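On owning too many bags

2023-05-15

I have lived in Flurnbridge for nine years and in that time I have bought, by my own reckoning, a bag for every kind of person I thought I was about to become. There is a bag for the me who cycles to work. There is a bag for the me who takes a sketchbook to the river. There is a smart one with a stiff handle for the me who gets called into meetings, and it has been to one meeting, where I kept it under the table because it squeaked.

What set me off was the cupboard under the stairs. I went in for the iron and a shoulder strap got me round the ankle. By the time I had freed myself I had most of the contents out in the hall, and once things are in the hall you have to deal with them or climb over them for a month. I gave climbing over them a fair go first.

Most of it was easy to judge. The Wanisska holdall, bought in a sale, has a zip that runs smoothly for two thirds of its length and then stops to think. I have carried it half open through two railway stations with a jumper stuffed in the gap. The canvas one from the shop on Qaisi Street smells of the shop on Qaisi Street, which closed years ago, so I suppose it is a sort of archive. The cycling bag was fine. I don't cycle. Out it went, along with a drawstring thing given away at a conference on drainage that I have no memory of attending.

The Drovberg was harder. It is a big green walking rucksack with a frame in it, and I bought it for a long path that I was going to do in September, all of it, end to end. I did three days. On the first I was magnificent. On the second it rained and I found out that the rain cover, which lives in its own clever little pocket, cannot be got out of its own clever little pocket with cold hands. On the third I sat in a bus shelter eating a pork pie and read the timetable with real interest. The rucksack had done nothing wrong. It was simply built for someone with better knees and a less detailed knowledge of buses.

It cost more than my first washing machine, too. I still have the receipt, folded up in the lid pocket with a cough sweet, and I put it back there unread.

My trouble is that I believe in pockets. Show me a bag with one more pocket than the bag I own and I will start to think my life could be run along those lines: pens here, keys there, a flat bit for letters. Then I get it home and within a week the keys are at the bottom under a satsuma. I have lost a satsuma in a bag for longer than I'd like to put in writing. The more pockets there are, the more places I have to pat while standing on my own doorstep in the dark, looking as if I am being attacked by wasps.

A plain grey backpack is what I keep coming back to. One main space, a loop at the top to grab it by, straps that go over both shoulders the way they taught us at school and we all refused to do. You put things in and then you tip things out.

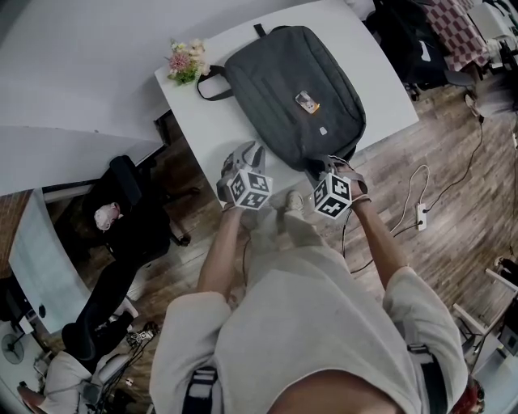 Dark grey, and held by the strap.

I used to look down on bags like that. When I was fourteen you wore yours off one shoulder or you might as well have gone home, and the bag had to be a sports bag even if, like me, you had been excused from every sport going. Mine was so long that it hit the backs of my knees as I walked. I had a permanent lean to the left until I was nearly twenty and my aunt still asks after my hip.

Then came the satchel years, about which the less said the better, and then a spell of carrying everything in supermarket carriers on the grounds that I was above all that. You can get quite a lot of smugness out of a carrier bag. You can't get a laptop home dry in one.

Anyway, the sorting out. I made four piles, which was one too many, as the fourth was for things I couldn't decide about and it was soon the biggest. I took two full loads down to the charity shop on the corner, carried, of course, in other bags. The woman there asked if I wanted the bags back. I said yes to one of them before I could stop myself, and then walked home past the bakery with an empty holdall over my arm like a man who has been to a very bad sale.

The Drovberg stayed. I have told myself it is for storage and I have put the spare duvet in it, and it does hold a duvet extremely well. The phone tells me I did 3,331 steps that day, nearly all of them between the cupboard and the front door, so in its way the old thing has been out walking again.

I did find the iron. It was in the Wanisska. I'd like to know what trip I was packing for when I put it there, and whether I ever went on it. The zip stuck on the way out and I had to go in sideways with my wrist, but it's on the kitchen worktop now and I've got a shirt to do, and the flex has gone missing inside the ironing board cover, so I'll have to leave it there for today.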